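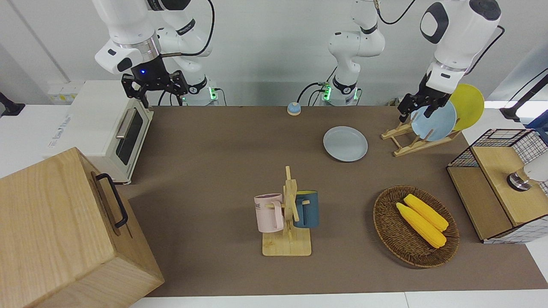

Working With Faith and Community Charities
Notes for Unit 2: Who Gives, Who Serves, and Who Decides
Instructor: Janaína Lacerda

Welcome back, everyone. These notes go with our second unit, and I've tried to write them the way I talk in class, so forgive me if they wander a little. Please read them before we meet, along with the Venwood packet (it's on the course page, under Readings, and yes, the scan is crooked).

Where we left off

Last time we talked about the very old habit of congregations looking after their neighbors. Our earliest document was the parish poor book from 1634, with its entries for bread, shoes and firewood. I asked you to notice who was listed and who wasn't. Several of you spotted that widows of the parish appear again and again, while strangers passing through get a single coin and a line of ink – and that's really the question that carries us into this unit. Who counts as "ours"?

Three words to keep straight

Relief is help with what a person needs today: a meal, a bed, a bus ticket.

Development is slower. It covers job training, savings groups, help with a lease, all the things that take months and a good deal of patience on both sides.

Advocacy means speaking up about the rules themselves, at a zoning hearing for instance, or in a letter to the county.

Most groups do a bit of each and don't always know which one they're doing on a given morning. I worked for nine years at a shelter and I'm not sure I could have told you either!

The Venwood case

Venwood House began as a soup supper in a church hall. In its first winter it served 351 people, which was far more than the founders had planned for. By the second year a family foundation, the Prunen Fund, offered a grant large enough to hire a director and rent a building. The grant came with a condition: guests would have to meet with a caseworker before they could stay the night.

The board was split. Some members felt that a caseworker was exactly what people needed and hadn't been able to get. Others felt that a bed with a condition on it was a different kind of bed. Read the minutes closely, especially the long statement from Mrs. El Ouafi, who had cooked the suppers from the start and had a great deal to say about who was being asked and who wasn't.

As you read, think about these:

What did the board know about its guests, and how did it know it?
Who in the room had ever needed the service?
If the Prunen money had been turned down, what would have closed?

A word about pay

People often get shy here, so let's get it out in the open. Leaders of small charities are commonly paid less than they would earn elsewhere, and we tend to admire them for it. I'd like us to look at the family budget behind that admiration – the rent, the dentist, the car. Bring your thoughts, and be kind to one another about it.

For next time

Write a response of 200 words or so on the Venwood vote. Say how you would have voted and what you would have wanted to hear first. Also look over the Brirkano annual report, mainly the spending table, which we'll go through together. Final project topics are due in December.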